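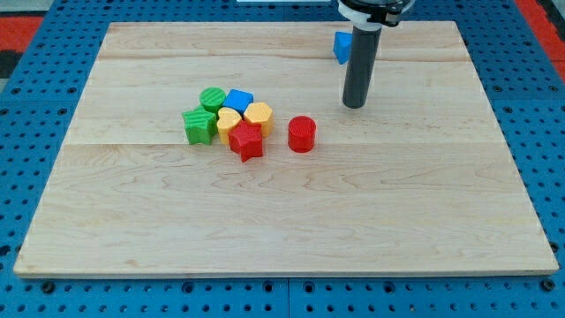

Questions and answers for people who record examples at Hillholm

Last changed 12 February 2022

What is one example?
One example is one complete try, from the moment you press the pedal until you press it again. It contains the arm positions, the camera video and the sentence you have chosen from the list, for instance "push the red cylinder next to the green cylinder".

How many examples do you need?
For the first model we want 1000 good ones. A normal session gives 70. If you have 69 and your time is finished, please stop, we do not need a round number.

Which blocks do we use?
The plastic ones in red, green, blue and yellow. The shapes are stars, cylinders, a heart, a hexagon and a square. They are printed, so the sides have fine ribs, and you will feel that they do not slide in exactly the same way each time. This is wanted.

Can the arm pick up a block?
No. At Hillholm the tool is a straight shaft with a round end, and it can only push. Keep the tip just above the wood when you travel and go down only behind the block you want to move.

Should I spread the blocks before I begin?
Please do not make it tidy. A cluster in the middle with one block standing apart is a very good start, because the model must learn to separate pieces that touch. Blocks near the far side of the board are also welcome. Many of our early examples had everything in the front half, and Tuấn Sầm had to throw out a full day of them.

What if the shaft hides the block from me?
Move the arm to the side, look, and come back. You may do this in the middle of an example. Do not stand up and look from above – the model has only the camera, and you should decide with the same view.

A block fell from the board. What now?
Press the pedal, mark the try as "lost" and put the block back anywhere on the wood. Do not delete the file. Khải Hoàng uses these files for the safety limits.

I pushed the wrong block. Is the example bad?
If you corrected it within 6 seconds, keep it. If not, mark it as "wrong target". We read these later and sometimes write a new sentence for them.

May I write my own sentences?
From March, yes. Until then use the list. Noreen Talpur is checking the words now, for example if we say "hexagon" or "six-sided block".

Who do I ask when the arm does not move?
First look if the red button is pressed in. Then call Hường Phan. Do not push the arm by hand while the power is on.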